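Open day at Helbridge draws a crowd for the crockery

2022-03-16

Trostuvix opened its Helbridge workshop to the neighbours yesterday, and 879 of them came to watch a machine handle the dishes. Many have teenagers at home and were curious to see what cooperation looks like.
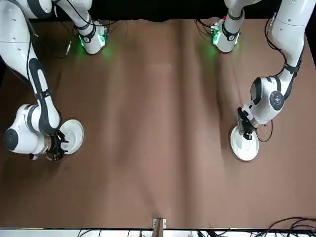 Rowena Tolentino, who ran the demonstration, fielded the same question all afternoon – when can it do mine? Not soon, she said, and please don't lean on the rope.

The sausage sizzle ran out by 2. Trostuvix plans another open day in May, with 1000 places and, the firm promises, more onions.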